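Workshop Tips: Living With a Hand-Held Gripper Kit

Posted Sunday, July 31, 2022, by Deming Qian

Our kit came in February, in a box that had clearly been to more places than I have. It is the Susora hand-held gripper from Drolmont: two soft fingers, a wide lens, a handle, and a manual that devotes four pages to the warranty and one to how you hold the thing. You carry it through a chore, it records the chore, and the recording goes off to teach a robot arm to do likewise. My grandmother taught me to cook the same way, with more shouting.

At $515 it isn't cheap. The refurbished one is $262 and I would buy that one. What follows is what I've picked up from months of doing kitchen jobs with two fingers.

Pick slow food. Anything that can sit on a plate for an hour and look no worse is your friend. Fried eggs are not. I tried a fried egg on the first day and there is still some of it in the handle.

Keep the soft pads clean. Warm water and a drop of dish soap, then a towel. Flour packs into the fine ridges and after that the pads hold a spoon about as well as a buttered mitten would. An old toothbrush gets it out. Label the toothbrush.

Check the screws on the finger plates before you start, every time. A loose finger shifts a hair, you don't notice, and you find out at the end of a long afternoon that the whole batch is no good. A dab of the blue thread stuff helps, the kind you can still undo.

Wipe the square markers with a dry cloth only. The software uses them to tell how far apart the fingers are, and a smear of soy sauce makes it believe remarkable things. Drolmont sells a spare set of stickers under the name Pant, for reasons I have not been able to get out of them.

Hang your backdrop from the top and keep the clips close together. Dark curtains are good for hiding a messy shelf, and they show every crease they were ever folded into. Steam them if it bothers you. It bothered me for a day.

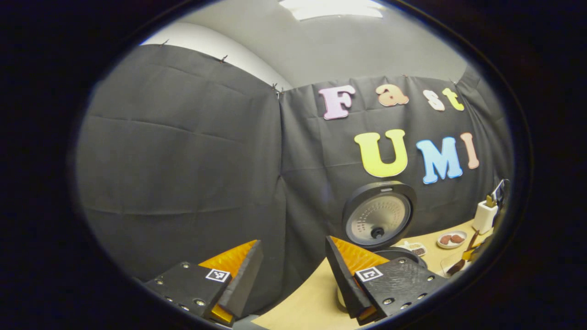

Leave yourself elbow room. The lens sees much wider than you would guess, and the tool itself is longer than a hand, so the clearance you are used to at the counter won't do. I now push the tall things back and off to the side and put whatever I'm picking up where I can reach it without leaning. Plates beat bowls for a beginner. With a bowl you will hit the rim, then hit it again on the way out.

Move like you're carrying soup. Fast is what the advertising is about, and fast is fine once the motion is in your wrist — before that you are making a very detailed record of yourself dropping things. I did 158 takes of one simple pick-up before I had a run I'd let a machine copy.

Don't squeeze. The pads give, and they grip better at a light pull than a hard one. If the food has a waist when you put it down, ease off.

Skip the Zinstead carry case. It has a slot for everything except the charger, and the zipper is on the side where the handle goes. A plastic tool box and a dish towel did the job for me.

Would I buy the kit again? Yes, at the refurbished price, and I'd put the difference toward a better table. The fingers have held up well, the battery less so, and support answers email within the day if you write before lunch. Ask for the longer wrist strap when you order. They have it, it's free, and it isn't on the website.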